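Two handheld grippers on cloth: how to compare finger sets fairly?

Posted in Grippers and End Effectors

Valdovinos
I am comparing two finger sets on handheld grippers before we commit to one for the arms. The test item is blue clothing on a cloth-covered table, one gripper per hand. Same operator, 200 grasps per set. Set A missed 14, set B missed 22. Most misses in both sets are at a folded edge lying flat on the cover.

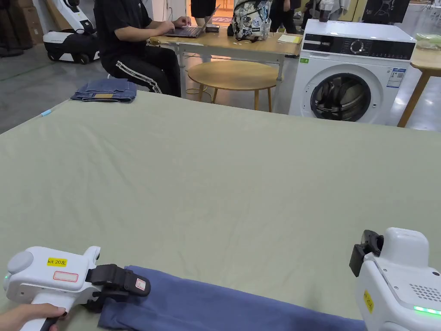
Head view, one gripper at each end of the blue fabric.

Is that difference enough to pick A? And should I score from the head camera or the gripper cameras?

Belico
Not enough. 14 against 22 out of 200 can easily be operator variation. Alternate the sets in short blocks and use a second operator. Log misses by fabric thickness too, or the average will hide the thin items.

For scoring, use the gripper camera for contact and the head camera for everything else. A wide lens bends straight lines toward the rim, so don't measure distances there without calibration. The fingertips sit near the center, where it matters less. 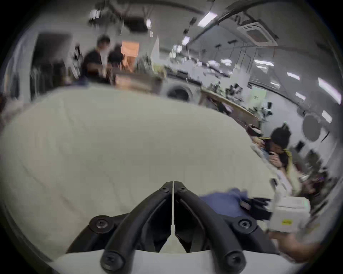
Gripper view. Fingertips near center, blue cloth to the right.

Check the finger pivot screws between blocks. Play in the pivots looks the same as a bad finger pad in the results.

Braltby
go with A, fewer misses

Nundside
Add a hanging condition. A garment held up by one gripper gives the other a free edge to take, and our ranking of finger sets changed when we tested that separately from flat pickup.
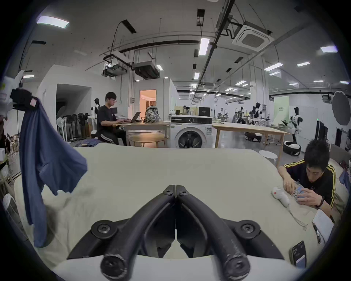
Dark blue shirt hanging at left, fingers closed over the cloth.

Keep the table cover the same for all runs. Changing it cost us 2 days of repeats.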